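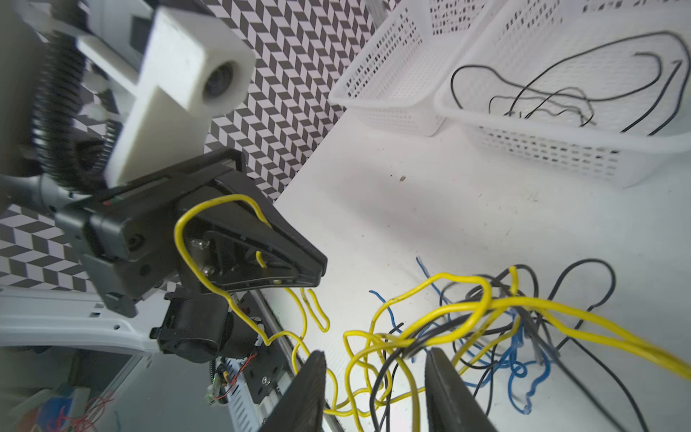
Yellow, blue, black and one stray bit of grey, on the white table at Lenley.

The Wire Box: a gallery

Every model railway has a wire box. Ours came with the layout, and the layout came with the loft, so we are talking about several generations of people putting things in and saying they'd sort it out in February. It is now February.

Some background for visitors who have come in from the front page looking for trams. Flornano is our seaside layout, a single-track tramway with a harbour, a funicular and a town square that lights up in the evening. It measures 18 feet along its longest side. Every lamp, signal and point motor on it needs at least two wires to do anything, and quite a lot of them have been given three in case. The trams have their own pages, where they look very smart. This page is for what goes on underneath.

The colours

We do have a colour code. It was typed up and pinned to the inside of the cupboard door, and it says yellow for lighting, blue for point motors, black for return. It doesn't mention grey.

Yellow is the one that gets everywhere. Flornano has a promenade, and a promenade needs lamps, and at some stage a member with a generous view of promenades ordered enough yellow for all of them and then again for the other side of the bay. It's cheerful stuff, and fairly springy. Straighten a length of it, turn round to find the tape, and it will be a hoop again when you turn back.

Blue is thinner and holds a grudge. Most of ours was wound round something before it reached us and it has kept the shape ever since. You can iron it flat with your thumb against the table edge, up to a point, and the point arrives at about the third wire.

Black ought to be the easy one, being the return, and all the returns going to the same place. In practice black is also what people used when they'd run out of yellow or blue and the shop was shut. We've found black in the lighting. We've found black in the points. There's a black wire under the harbour that goes in at one end of the baseboard and has never, to our knowledge, come out.

Grey, see above. It has a connector on the end, so it must once have been somebody's idea. If you recognise it, do get in touch before we find out what it did by leaving it off.

Where it all came from

A fair amount is left over from the old promenade, which was lifted when the new one went in. The rest is mostly Papadakis, as anyone who ever wired anything in this town will have guessed. When the shop closed, its back room was sold off by the crate, and we bought one crate sensibly and another because it was raining and nobody wanted to walk home yet. The lid of the first had 984 chalked on it. We spent a happy evening debating whether that was feet, metres or pence. It was the shelf number.

Then there is the Clililico. Older members will remember it as the automatic timetable machine, a plywood cabinet which rang a bell and sent a tram out whenever it felt the public had waited long enough. It ran beautifully for two open days. When it was retired its insides went into the wire box in one piece, and they have been making friends in there ever since.

How to untangle wire, according to the people who were there

Don't pull. Everyone knows this and everyone pulls. The loop you want gets smaller and so does every other loop in the pile, and then you have a nest with a handle.

Start with the thickest strand. It has the fewest opinions and will usually lift over the others if you raise it high and let the rest drop away.

Do one colour at a time. We tried doing two at once, on the grounds that it would be quicker, and the tea went cold.

If there is a connector on the end, feed that end out first. Leave it till last and it will catch on everything it passes, like a coat hanger.

Shake nothing. Shaking was tried years ago, before the present table, and is the reason some of the blue looks as it does.

Take a break at the half-way stage. You'll know it, as the pile will be exactly the same size as when you began but wider.

What we are keeping

Anything longer than a forearm. There was a discussion over whose forearm, and the shelf bracket was adopted as a fair compromise.

Anything with both ends bare and clean. These go on the pegs behind the door, by colour, in loose coils with a twist of paper tape. Please put the tape back on when you take a length. The pegs looked wonderful for most of an afternoon.

Anything with a connector that fits something we still own. That's a smaller group than you'd hope.

The short bits go in the biscuit tin, for jumpers and for tying up other bits of wire. The tin is full. There is a second tin, which we are trying not to mention, as it would only encourage people.

What we aren't keeping

Wire that has gone stiff. If it creaks when you bend it, it's done its service.

Wire with mystery joints under the tape. We peeled one open and found a further, smaller bit of tape.

All of that goes to the scrap bin at the tip, where they take it in mixed and don't ask what it was for. We're grateful for their tact.

The tally so far

The log book by the kettle has a page for this, ruled into columns by someone who expected things to go faster. At the last entry we had 319 lengths taped and pegged. A later hand has written "319 what?" in the margin in green ink. We stand by the figure.

Beside it is a column headed "put back on the layout", which reads 5. Three of those are the lamps outside the fish market, so if you're coming to see Flornano in the evening you will find that corner of the square rather better lit than the rest. The pubs at the far end remain in darkness and seem to be doing well on it.

If you'd like to help

Wire evenings begin at half past seven, in the loft, up the side stairs. Bring reading glasses if you use them and a pair of snips if you have some you like. Side cutters are provided, though one pair is blunt and they all look the same. There's no need to know anything about electricity. Several of us have been members for years on that basis.

Donations of trams, track, buildings and tiny people are always welcome and can be left on the bench inside the street door. We can't take any more wire. We'd like to be quite firm about this, particularly with whoever left the carrier bag.

Also in the galleries: Flornano harbour by night; The funicular, with and without its car; Point motors, a confession; Lenley open day, the cake table.

Back to the Lenley layouts page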